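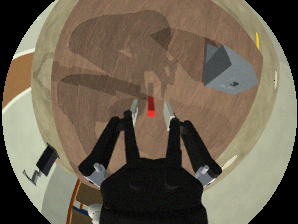

I moved to a smaller town last December and I want to write a few posts about learning to sleep again. I am not a doctor. I only have a notebook and a bad history with nights. 1/

In my old apartment in Poston I slept well for seven years above a bakery. The ovens started at 3 a.m. and I never heard them. Now I live on a very quiet street and I wake up at every small thing. 2/

My first idea was that quiet is good, so more quiet must be better. I bought earplugs, then better earplugs, then a thick curtain. With the earplugs I could hear my own heart, and I lay there listening to it like a person waiting for a bus. 3/

My friend Phong Hà told me to stop buying things and start writing things down. He had the same problem when his daughter was small. So each morning I write three numbers: when I went to bed, when I think I fell asleep, when I got up for good. 4/

The second number is a guess, of course. You can't look at the clock, because looking at the clock is half of the illness. I turned mine to the wall in the first week and it is still like that. 5/

After one month I read the notebook from the beginning. I was in bed more than nine hours on most nights and sleeping maybe five and a half. I was giving the night too much room, and my sleep became thin, like butter on too big bread. (In my language this is a normal saying. I hope it works in English.) 6/
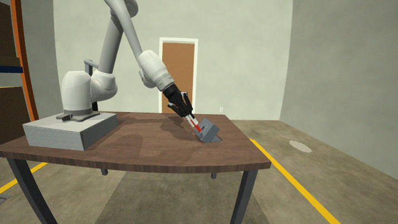

So I started to go to bed later. This sounds easy and it was terrible. At 10 p.m. I wanted to cry from tiredness, and my rule was midnight. I washed the kitchen floor. I ironed pillowcases, which my mother did every week and I always found ridiculous. 7/

Second rule: if I am awake for a long time, I leave the bed. I have a chair in the hall with a blanket and a dull book. The book is by Snorradóttir, about the history of herring fishing, 639 pages. It is a good book really, but at two in the morning herring do their work. 8/

I am now on page 212, so you can calculate how many bad nights I had. Some nights I read one page only. On one night in the winter I read the whole chapter on salt. 9/

Third rule: the same time to get up, every day, also when I don't have to work. This is the rule that I hate and also the one that helped me most. 6:40, no discussion. My sister visited and said I live like a monk with a phone. 10/

Somebody asked under my earlier post about coffee. Yes. I stopped after noon. I was sure that coffee did nothing to me because I could drink one after dinner and fall asleep. Falling asleep was never my problem. I woke up at three and stayed awake, and I never connected these two things. 11/

About tea: I drink the Colus one in the evening, the one with lemon balm. I don't think it does anything. I like to hold the cup. But drink it early, or you will get up for another reason. 12/

I also tried an app. It gave me a score every morning, and I began to worry about my score at night. One morning I woke up feeling quite fine and the app said 41. I felt tired immediately. I deleted it at breakfast. 13/

Kha Diệp from my old office wrote me that she uses the radio, very low, in a language that she doesn't understand. I tried it. I found a station from Rarach with a man who reads something, perhaps farming prices, perhaps the weather. He has a beautiful voice. I use him on windy nights. 14/

The wind is a separate topic. There is a metal gutter outside my window and it makes a sound like a spoon in a glass. I paid 600 to have it fixed and it was silent for two weeks. Now it is back, a little lower in tone. I have decided to accept it. 15/

What did not help: a heavy blanket (too hot), counting backwards from 1340 by sevens (I got interested and woke up more), and a pillow filled with buckwheat that sounds like someone walking on gravel when you turn your head. My neighbor's cat has the pillow now. 16/

What helped a little: cooler bedroom, socks, no news after dinner. I put the phone in the kitchen and bought a simple alarm clock. The walk to the kitchen is cold enough that I don't go to check messages. 17/

Numbers from last month, for people who like them. In bed seven and a half hours, asleep between six and a half and seven. Two nights were very bad. Before, I had two very bad nights in a normal week. 18/

The bad nights are still bad, I want to say this clearly. But I am less afraid of them. When I was afraid, I started to prepare for the night already at lunch. I canceled dinners, I refused a trip to the lake. I regret the lake. 19/

If you have this problem for many months, please talk to a doctor also. Mine asked me two questions about snoring that I didn't expect, and she sent me for a test. It was nothing in my case, but it is good to know it. 20/

Tomorrow I will try to answer the questions about naps. Short version: I love them and I am not allowed. 21/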